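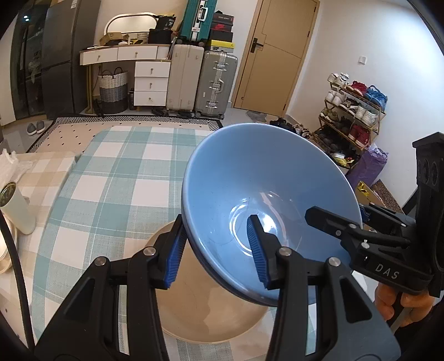

3.2 Glaze wear and surface gloss

Gloss was measured on 200 glazed bowls drawn from the Nemero and Estik production lines. Each bowl was read at the inner wall, the outer wall and the foot, using a handheld gloss meter with a curved adapter. Readings at the rim were left out of the analysis because the curvature there exceeds the range of the adapter.

All pieces were then put through 200 cycles in a commercial dishwasher with an alkaline detergent. Gloss was read again every 22 cycles until the last full interval, and once more at the end of the test. Water hardness was held constant through the use of a softener, following the procedure in Kemeys and Wattanapong.

Loss of gloss was greatest on the inner wall in both lines. Estik pieces lost gloss early and then leveled off, while Nemero pieces declined at a nearly even rate over the whole test (Figure 3). The difference between lines was smaller at the foot, where the glaze is thicker and the spray reaches the surface at a lower angle.

Figure 3. Mean gloss of the inner wall against number of wash cycles, by production line. Bars show one standard deviation.

Glaze color had a weak effect. Darker glazes gave lower starting values, but their relative loss did not differ from that of lighter glazes within the same line. Color was therefore dropped from the model described in Section 3.3.

Pieces with visible pinholes before washing were kept in the sample. Removing them changed the mean loss for the Estik line only slightly and left the order of the two lines unchanged. Crazing was recorded separately and is treated in Section 4.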